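Keeping the books at Zidura

Small Business Notebook
Jan 25, 2020

The owner of Zidura, a shoe repair shop on Gromodgate, does the accounts on paper. She has done it that way for the whole life of the shop, which she opened in 2000 with a secondhand stitching machine and a loan from an uncle. She agreed to talk about how a one-counter business keeps track of its money, on the condition that we left her name out and came before nine.

"After nine I have customers," she said. "Before nine I have coffee and the ledger."

The ledger is a hardback book from a stationer in Belau. Each day gets one line for heels, one for soles, one for zippers and one for everything else. At the end of the week she adds up the columns in pencil, checks them against the bank slips, and goes over the totals in pen.

I asked whether she had tried software.

"Twice. The first time the program wanted a code for each job. I spent more time picking the code than gluing the heel. The second time was better, but they changed the price in July and I had just paid for the year. So I went back to the book. I knew where everything was in the book."

Her accountant would prefer a spreadsheet. They have settled on a compromise in which she copies the monthly totals onto a single large sheet and mails it to him. He types them in. She pays him a little extra for the typing and thinks it is fair.
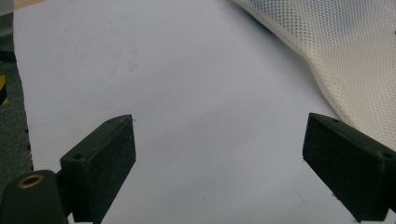 4 min read

The part of the business she watches most closely is unclaimed work. People drop off a pair of boots, forget them, and move away. Until a few years ago she kept everything on a back shelf with no time limit.

"I had 231 pairs back there. That was the year I finally went through it all. The glue was paid for, the leather was paid for, and my time was paid for by me."

She now takes half the price when the shoes come in and prints the pickup rule on the ticket. After the deadline the shoes go to a church sale on the other side of town. She calls each customer before that happens, and most of them come in the same week. A few argue about the deposit.

"I tell them the thread costs the same whether you come back or not."

Ticket numbers start over every January. The last one she wrote for the year before this one was 1602, which she described as a decent year. Heels made up the largest share. Sneakers are a growing part of the work, and she is still not sure how to price them. The soles are often one molded piece, and a repair that looks simple can take most of an afternoon.

"If I charged what it takes, they'd buy new ones. So I charge less and I do them on slow days. I have a column for that now. If the column gets too long I'll stop doing them."

Her supplier, Jibrin, delivers every other Thursday. She used to order in bulk for the discount, but rubber sheets dry out on the shelf and she ended up throwing some away. Smaller orders cost more per sheet. She worked it out over one winter and found she was still ahead.

I asked what she would tell someone opening a shop like hers today.

"Get a separate bank account the first week. I waited 2 years and it was a mess. I was buying groceries out of the same account as the heels. And write down the cash the minute you take it. You think you'll remember it at six o'clock, and you don't."

She has no plans to retire, though her landlord has asked. The lease comes up again in the summer and she expects the rent to go up. If it goes up too far she may move the shop to a smaller space two doors down, where the light is worse but there is a sink.

The first customer came in at ten to nine with a broken zipper on a handbag. She looked it over, wrote out a ticket, took half the money, and opened the ledger to the day's page.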